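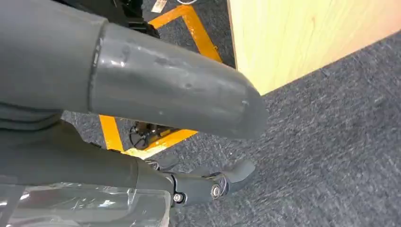

Gray arms, a gripper and yellow-orange floor tape at Langlois.

About Us

Hi, and welcome to Langlois! I write most of what ends up on this site, so if it sounds like one person talking, it is. We're a small shop that helps other small shops use robots without scaring or hurting anyone. We write floor rules, we check robot areas against the safety standards that apply to them, and we teach the people who work next to the machines how to read both.

I started out fixing conveyors, and I got pretty grumpy about rule binders. One place I worked had a binder of 89 pages and it lived in a locked office (the key lived somewhere else). The people on the floor had made up their own rules, and some of theirs were better. So when we opened Langlois, the first thing I did was write our own rules on 2 pages and hang them where you walk in.

What we ask for on a robot floor

Tape comes first. Every marked area gets floor tape with real corners, and you stop at the tape until the person running the robot says your name. Scuffed tape gets looked at every month, and if I can't tell where a line ends, it gets pulled up and laid again.

One person runs the robot and one person watches. The watcher keeps a hand near the stop button and doesn't chat, text or eat. I have broken the eating part myself and I was sent out of the room for it – fair enough!

Look over the arm before power goes on. Scuffs and dents on a cover go in the log with the date you first saw them. Bolts at the gripper get checked by hand, with the power locked out. Cables get traced end to end, and if two people can't agree where a cable goes, we stop and find out.

Write down near misses. We have 3,022 entries in our log so far, and I love that number, because most of them are tiny. A sleeve snagged. A door left open. Somebody stepped over a line to grab a pen. Tiny things are cheap to fix and nobody gets in trouble for writing one up.

How we work with you

We usually start with a visit of 30 minutes, just walking your floor and asking questions. After that we send a short letter with what we'd change first. If you want more, we write the rules with your crew in the room, in the words they already use. The folks at Pastska call their stop button "the mushroom," so that's what it's called in their rules.

Litum came to us for training and Furel for a full review of their robot areas, and both still send people to our open class in October. It's a hands-on day, with plenty of coffee and a lot of arguing about speed limits.

We don't sell robots, and we don't take a cut from anyone who does. If a plain fence would do the job better than the fancy sensor you were quoted, I'll tell you so.

Want to talk? Use the contact form and tell me what kind of robot you have and who works near it. I read them all with my morning coffee – usually before 8.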